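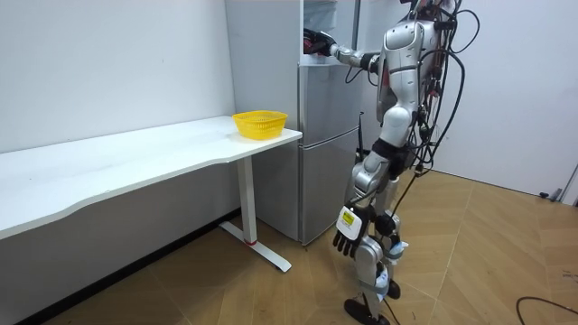
The silver refrigerator in the Lavia kitchen, with the top compartment open.

The Big Fridge Reset: Fruit at the Front, Bags up Top

If you've opened the refrigerator in the Lavia kitchen lately, you may have noticed you can find things in it! The fridge reset is well under way, and we're so pleased with how it's going that it gets the long slot in this month's Iltora.

A little history for newer readers. The Lavia kitchen serves 86 of us across two floors, and for most of last winter the refrigerator worked on a simple system: you opened the door, moved four things, put yours in, and moved the four things back in front of it. Fruit had the worst time of all. It went into the lowest spot available, other food went on top of it, and by Thursday you'd be reaching past a stack of lunches and hoping for the best. We've all met the pear at the bottom (may it rest in peace).

So in September we tried something different. Fruit got a place of its own on an open shelf, with no drawer and no lid, where you see it the moment the door swings open. It was supposed to run for a couple of weeks. People liked it so much that we've kept it and started on the rest of the fridge too.

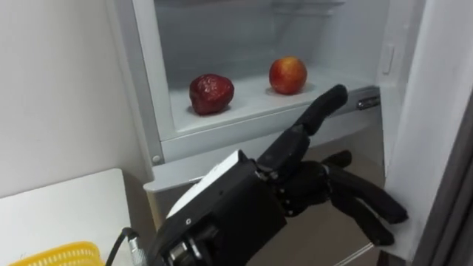
By the Iltora kitchen page

An apple on a plain white shelf, with the fridge light on it, is a surprisingly cheerful thing to find at three in the afternoon. You don't have to go looking for it. You came in for milk and there it is, and off you go with both.

The fruit comes from Tsolakis, the grocery on the corner, same as before, and we haven't changed the order at all. What has changed is how much of it gets eaten. We counted deliveries for the first month of the new shelf and 397 pieces of fruit came in, of which only a handful went to the compost pail. We don't have a proper figure for the month before, but those of us who emptied the pail remember it well enough!

A few things we've learned along the way:

Small amounts look better and last better. Put out a few pieces at a time and keep the rest in the box in the pantry. Apples are perfectly happy in there for days. Top up the shelf when you take the last one.

Leave space between pieces. Fruit that sits pressed together bruises, and one soft spot soon turns into three. If the shelf looks a bit bare to you, it's right.

Keep onions and anything strong-smelling on another shelf, wrapped. An apple that tastes of somebody's leftover curry is a sad apple (the curry, we hear, was excellent).

Cut fruit goes in a covered container with a date on it. Whole fruit needs no label and belongs to everyone. If you've brought in something special of your own, put your initials on it, or it will be shared with great enthusiasm.

And please wash fruit when you're about to eat it. Washing a whole batch ahead sounds helpful, and several kind people have done it, but damp berries go fuzzy overnight.

The top compartment

Now for the part that has brought in the most mail. The top compartment is above most people's eye level, and for as long as anyone can remember it has been where things went to be forgotten. When we cleared it out we found three kinds of mustard, a cake box holding no cake, and a jar whose label had faded completely. We didn't open the jar.

The new rule is that the top is for light things in bags. Bags are easy to grab by a corner when you can't quite see over the edge, they squash down to fit beside one another, and if one slips out on you it won't hurt. Jars, glass dishes and anything with soup in it should live lower down, at a height where you can get two hands on them. Place your bag near the front edge and fold the top over so the handles don't catch when the next person reaches in.

Shorter colleagues have asked about the step stool. It's in the pantry behind the door, it's sturdy, and it's for everyone, so do put it back where you found it. 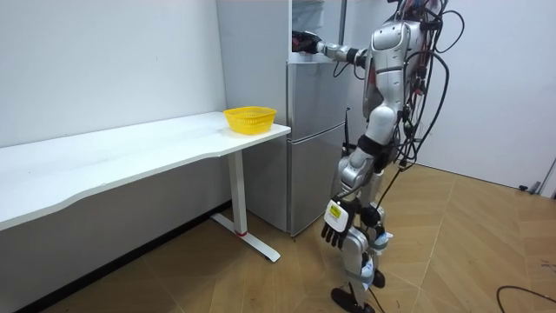
Fifteen Minutes on Thursday

The whole thing stays in shape thanks to a quick weekly going-over, and we'd love to have you join in. It takes 15 minutes and we start at four o'clock, when the kitchen is usually calm. One person takes the upper shelves, one takes the lower, and a third wipes and checks dates. There's tea afterward, and whoever shows up gets first pick of the new fruit.

The order of work, for anyone who'd like to try it on their own shift:

Start at the top and work down, so crumbs land on a shelf you haven't wiped yet.

Take out one shelf's worth at a time and put it back before moving on. Emptying everything at once feels wonderful for five minutes and then the milk is getting warm on the counter.

Wipe with warm water and a drop of dish soap, then dry with a clean towel. Do the front lip of each shelf as well, where the drips collect.

Anything past its date goes. Anything unlabeled gets a sticky note and one more week.

Fruit goes back last, right at the front.

What's next

Trultico has agreed to let us do the Lavia freezer the same way, starting next month. It's a deeper job, with a lot of ice packs in it that don't seem to belong to any lunch bag in the building. If yours went missing, come and claim it before we begin. We're also hoping to get a second fruit delivery on Mondays; Tsolakis says yes, and we're just waiting on the budget.

At the present rate our kitchen will get through almost 2000 apples, pears and plums by the time the next fridge budget comes around. Keep eating! Suggestions for what to put on the shelf go on the pad by the kettle. Persimmons have four votes so far, and there's a small but very determined group asking for grapes.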